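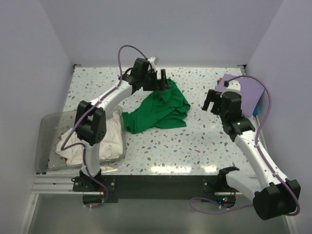
Why Does Cloth Crumple?

Drop a plate on a table and it lands in the shape of a plate. (Or in the shape of many small bits of plate, in which case go and find a grown-up.) Drop a T-shirt on a table and it lands in the shape of nothing much. Pick it up, drop it again, and you get a different shape of nothing much.

The green cloth on the speckled table has done what cloth does. It has bunched up in one place, gone slack in another, and let a flap wander off toward the clear bin. The white cloth in the bin is no neater. Cloth is not being rude. It is made that way.

What cloth is made of

Look very closely at a T-shirt and you will see loops. One long, thin yarn goes around and around, and each loop hooks through the one before it, like a crowd of people holding hands. This is called knitting. A bedsheet is different. It is woven, with one set of threads going up and down and another set going over and under them.

Loops and threads can slide a little and bend a lot. Your arm bends at the elbow and the wrist and then it has run out of ideas. A shirt can bend anywhere it likes, in every direction, all at the same time.

Why one corner is never enough

Take hold of a shirt by one corner and lift. The rest hangs down in a long droopy cone, and you cannot tell a sleeve from a neck hole. Gravity pulls on every part of the cloth, but your fingers only hold up one bit of it.

Now find a second corner and pull gently. Much better! Between two corners the cloth has to stretch out straight, and most of the folds give up. The tricky part is finding the second corner, which is usually hiding underneath.

Try it: the Trokholm Drop

The children of Trokholm may or may not have invented this. They certainly say they did.

1. Lay a clean T-shirt on a table and smooth it flat with your hands.
2. Pinch it in the middle, lift it up high, and let go.
3. Draw the outline of the heap on paper.
4. Do it again and draw that one too.
5. Compare your two drawings. Do they match?

You could do this 100 times and still be getting new heaps. You would also be late for dinner.

When you have finished, fold the shirt. Lay it face down, bring each side in to the middle, tuck the sleeves back, and fold the bottom up to the neck. Your best time may be 40 seconds. Your first time may be 90, and look like a sandwich. Keep the sandwich. It will still fit in the drawer.

A word to know

Crease: a line left behind when cloth has been folded or squashed. Shirts collect them overnight.

Irkivham Children's Pages | Contact us | © 2019 Irkivham | Back to top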